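Hausregeln für den Arbeitstisch, zweite Fassung

Im Mai habe ich unsere Regeln für die Arbeit am Humanoiden neu geschrieben. Die erste Fassung war vier Seiten lang und hing an der Tür, gelesen hat sie außer mir wohl nur Bimla Gautam.
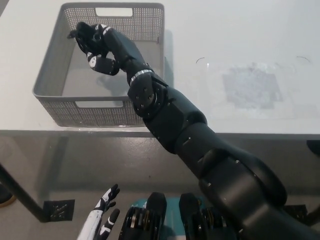 Schwarzer Arm über dem grauen Korb, Hand leer.

Die neue Fassung passt auf ein Blatt. Ich schreibe die Punkte hier auf, weil mich zwei Leute per Mail danach gefragt haben.

Der Korb. Wir nehmen für alle Greifaufgaben denselben Typ, grau, mit gelochten Wänden und je einem Griffausschnitt an den Schmalseiten oder Längsseiten, je nachdem, wie er gedreht wird. Die Drehung wird im Protokoll vermerkt. Das stand vorher nicht drin, und bei Jedon haben wir deshalb einen halben Tag lang Läufe verglichen, die nicht vergleichbar waren. Kuldeep Dixit hat es gemerkt, als er die Logs nebeneinander legte.

Startpose. Jeder Lauf beginnt mit leerer Hand. Die Finger dürfen gekrümmt sein, die Hand darf auch schon über dem Korb stehen, aber sie hält nichts und berührt den Rand nicht. Wer den Lauf freigibt, schaut selbst hin und verlässt sich nicht auf die Anzeige der Fingerströme. Die zeigen bei uns nach dem Einschalten gern mal einen Kontakt an, den es nicht gibt.

Der zweite Arm. Er wird bei einhändigen Aufgaben unterhalb der Tischkante geparkt. Satish Chaturvedi wollte ihn lieber neben dem Korb abgelegt haben, damit man beide Hände gut sieht. Wir haben das eine Woche so gemacht und wieder gelassen. Unter der Kante hat der arbeitende Arm mehr Platz, und die Kopfkamera sieht die geparkte Hand meistens trotzdem.

Geschwindigkeit. Beim Einrichten 30 Prozent, mit einer Person am Not-Halt. Volle Geschwindigkeit erst, wenn dieselbe Bewegung 2 Mal hintereinander ohne Eingriff durchgelaufen ist. Gaurav Sandhu hält das für zu wenig. Kann sein. Bei einer neuen Aufgabe machen wir ohnehin mehr.

Abstand. Solange die Antriebe frei sind, greift niemand in den Korb. Auch nicht kurz. Teile werden nur im sicheren Halt nachgelegt, und wer nachlegt, gibt hinterher laut frei. Der Satz stand schon in der alten Fassung, allerdings auf Seite drei.

Tischplatte. Flecken und Striche auf der weißen Platte bleiben, solange eine Serie läuft. Geputzt wird zwischen den Serien. Das klingt pingelig, aber bei der Serie Kashyap hat jemand nach Lauf 43 gewischt, und danach mussten wir die Auswertung trennen. Wer einen neuen Fleck macht, schreibt ihn auf.

Schrauben und Ringe. Vor der ersten Bewegung am Tag einmal mit der Hand über die Gehäuse, Antriebe aus. Dabei auf Schraubenköpfe achten, die vorstehen, und auf die Ringe am Unterarm. Nach nahezu 100 Betriebsstunden kommt der Drehmomentschlüssel dazu, die Werte stehen im Ordner.

Offen ist noch, wer abbrechen darf. Im Moment darf es jeder im Raum, ohne Begründung, und das soll auch so bleiben. Kuldeep Pathak möchte, dass der Grund wenigstens nachträglich eingetragen wird, für die Auswertung im Projekt Skanberg. Ich bin dafür, solange es bei einem Stichwort bleibt. Sobald man ein Formular ausfüllen muss, drückt man beim nächsten Mal später.

Am Freitag gehen wir das Blatt noch einmal zusammen durch, danach kommt es an die Tür. Die alte Fassung hänge ich ab.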